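# The two-slot toaster, measured slowly

*November 16, 2019*

Most kitchens own a toaster and few people read the leaflet. The machine is simple: a pair of slots, a carriage that lowers the bread, a set of heating elements on each side, and a timer that lets the carriage go. Differences between models come down to slot width, element spacing and how well the timer repeats itself.

For this feature we compared three two-slot models over most of September: the Edis, the Zollton and the Clamuvach. All bread came from one bakery, Rawat, as a plain white tin loaf sliced at the shop. We used 386 slices. Each was weighed before and after toasting, and the browning was judged against a printed colour card under the same lamp.

## Loading

Slices vary more than people expect. A tin loaf is narrower at the base than at the crown, and a slice put in crown first will often catch on the guard wires. We loaded every slice base down, held by the top crust and lowered until it met the carriage. 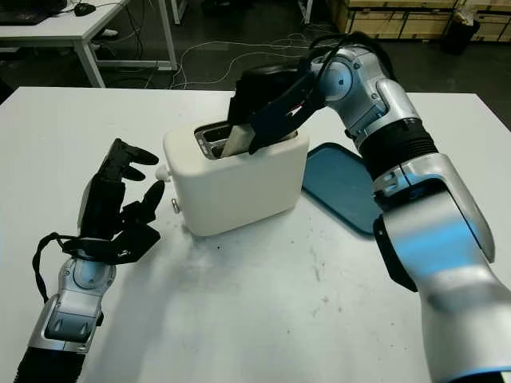

Does it matter which slot is used for a single slice?

On many two-slot toasters it does. The timer is set for both slots being full, and some models have one slot that runs hotter when used alone. Check the casing for a mark beside one slot, and if there isn't one, toast a slice in each and compare them.

Of the three, only the Zollton carried such a mark. The Edis browned evenly from either slot. The Clamuvach was darker on the inner face in both, by a full step on the colour card, until the third consecutive batch, when the difference closed.

## Timing

Bread timers are of two kinds. Older designs use a bimetal strip, which bends as it warms and trips the catch. Newer ones use a small circuit that counts down regardless of how hot the machine is. The first kind shortens the second batch. The second kind does not, and so the second batch comes out darker at the same setting.

On the middle setting the Edis took 195 seconds from cold. With a rest of 30 seconds between batches, the next pair needed the dial turned down by one mark to match. 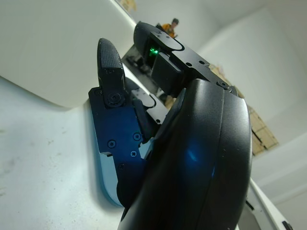 The Zollton needed no adjustment until the fourth batch, then ran pale. Its dial is also the least clear of the three: the numbers are printed on the casing and the pointer is moulded into the knob, in the same colour. A dab of paint on the pointer cured this.

Weight loss was a better guide than colour for fresh bread. A slice cut that morning holds more water and spends longer drying before it starts to brown. Day-old slices reached the same shade sooner and with less shrinkage at the crust.

## Placing the machine

Clearance is a dull subject and the leaflets treat it in one line. Leave open space above the slots, keep curtains and paper well away, and do not push the back of the casing against a wall. The cord should leave the machine without a sharp bend. It is also worth keeping the landing place for the toast on the side away from the lever - a tray to the right of a toaster whose lever is on the left leaves both sides free to work, and a raised rim keeps crumbs off the table. 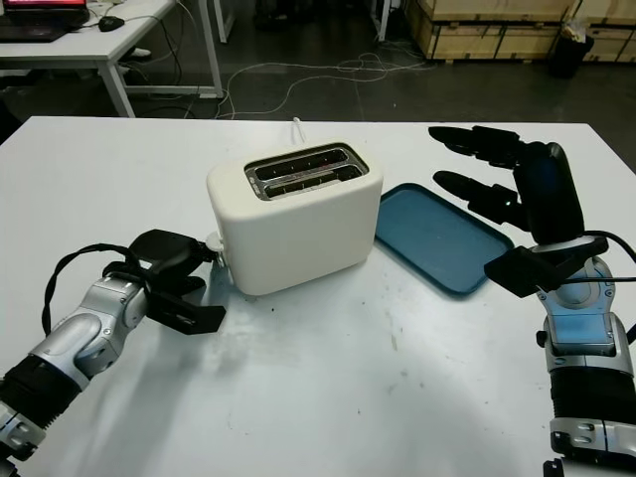
A lever at the end of the casing suits a narrow worktop, where the long side faces the user. One at the front suits a deep worktop. Neither position affects the toasting, but the end lever does need a clear approach. It also sits low on some casings: with a small white lever near the base, as on a pale toaster with a dark top plate, the hand has to come in close to the tabletop, and anything stored at that end will be in the way. 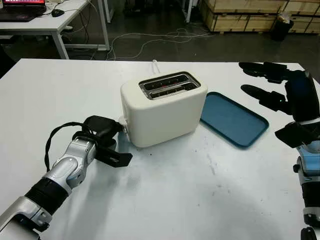
Cleaning is the remaining task. Unplug the machine, let it cool fully, slide out the crumb tray if there is one, and tip the rest over a sink. Do not put a knife or a brush with metal bristles between the elements. Outside surfaces want a damp cloth and nothing abrasive. Pale table tops should be wiped in the same session, with a separate cloth; faint grey smudges and scuff marks show up readily on white, particularly in front of the toaster. The crumb tray on the Clamuvach is held by two clips that are stiff when new, and the Edis tray slides out from the back, so the machine must be turned before it can be emptied.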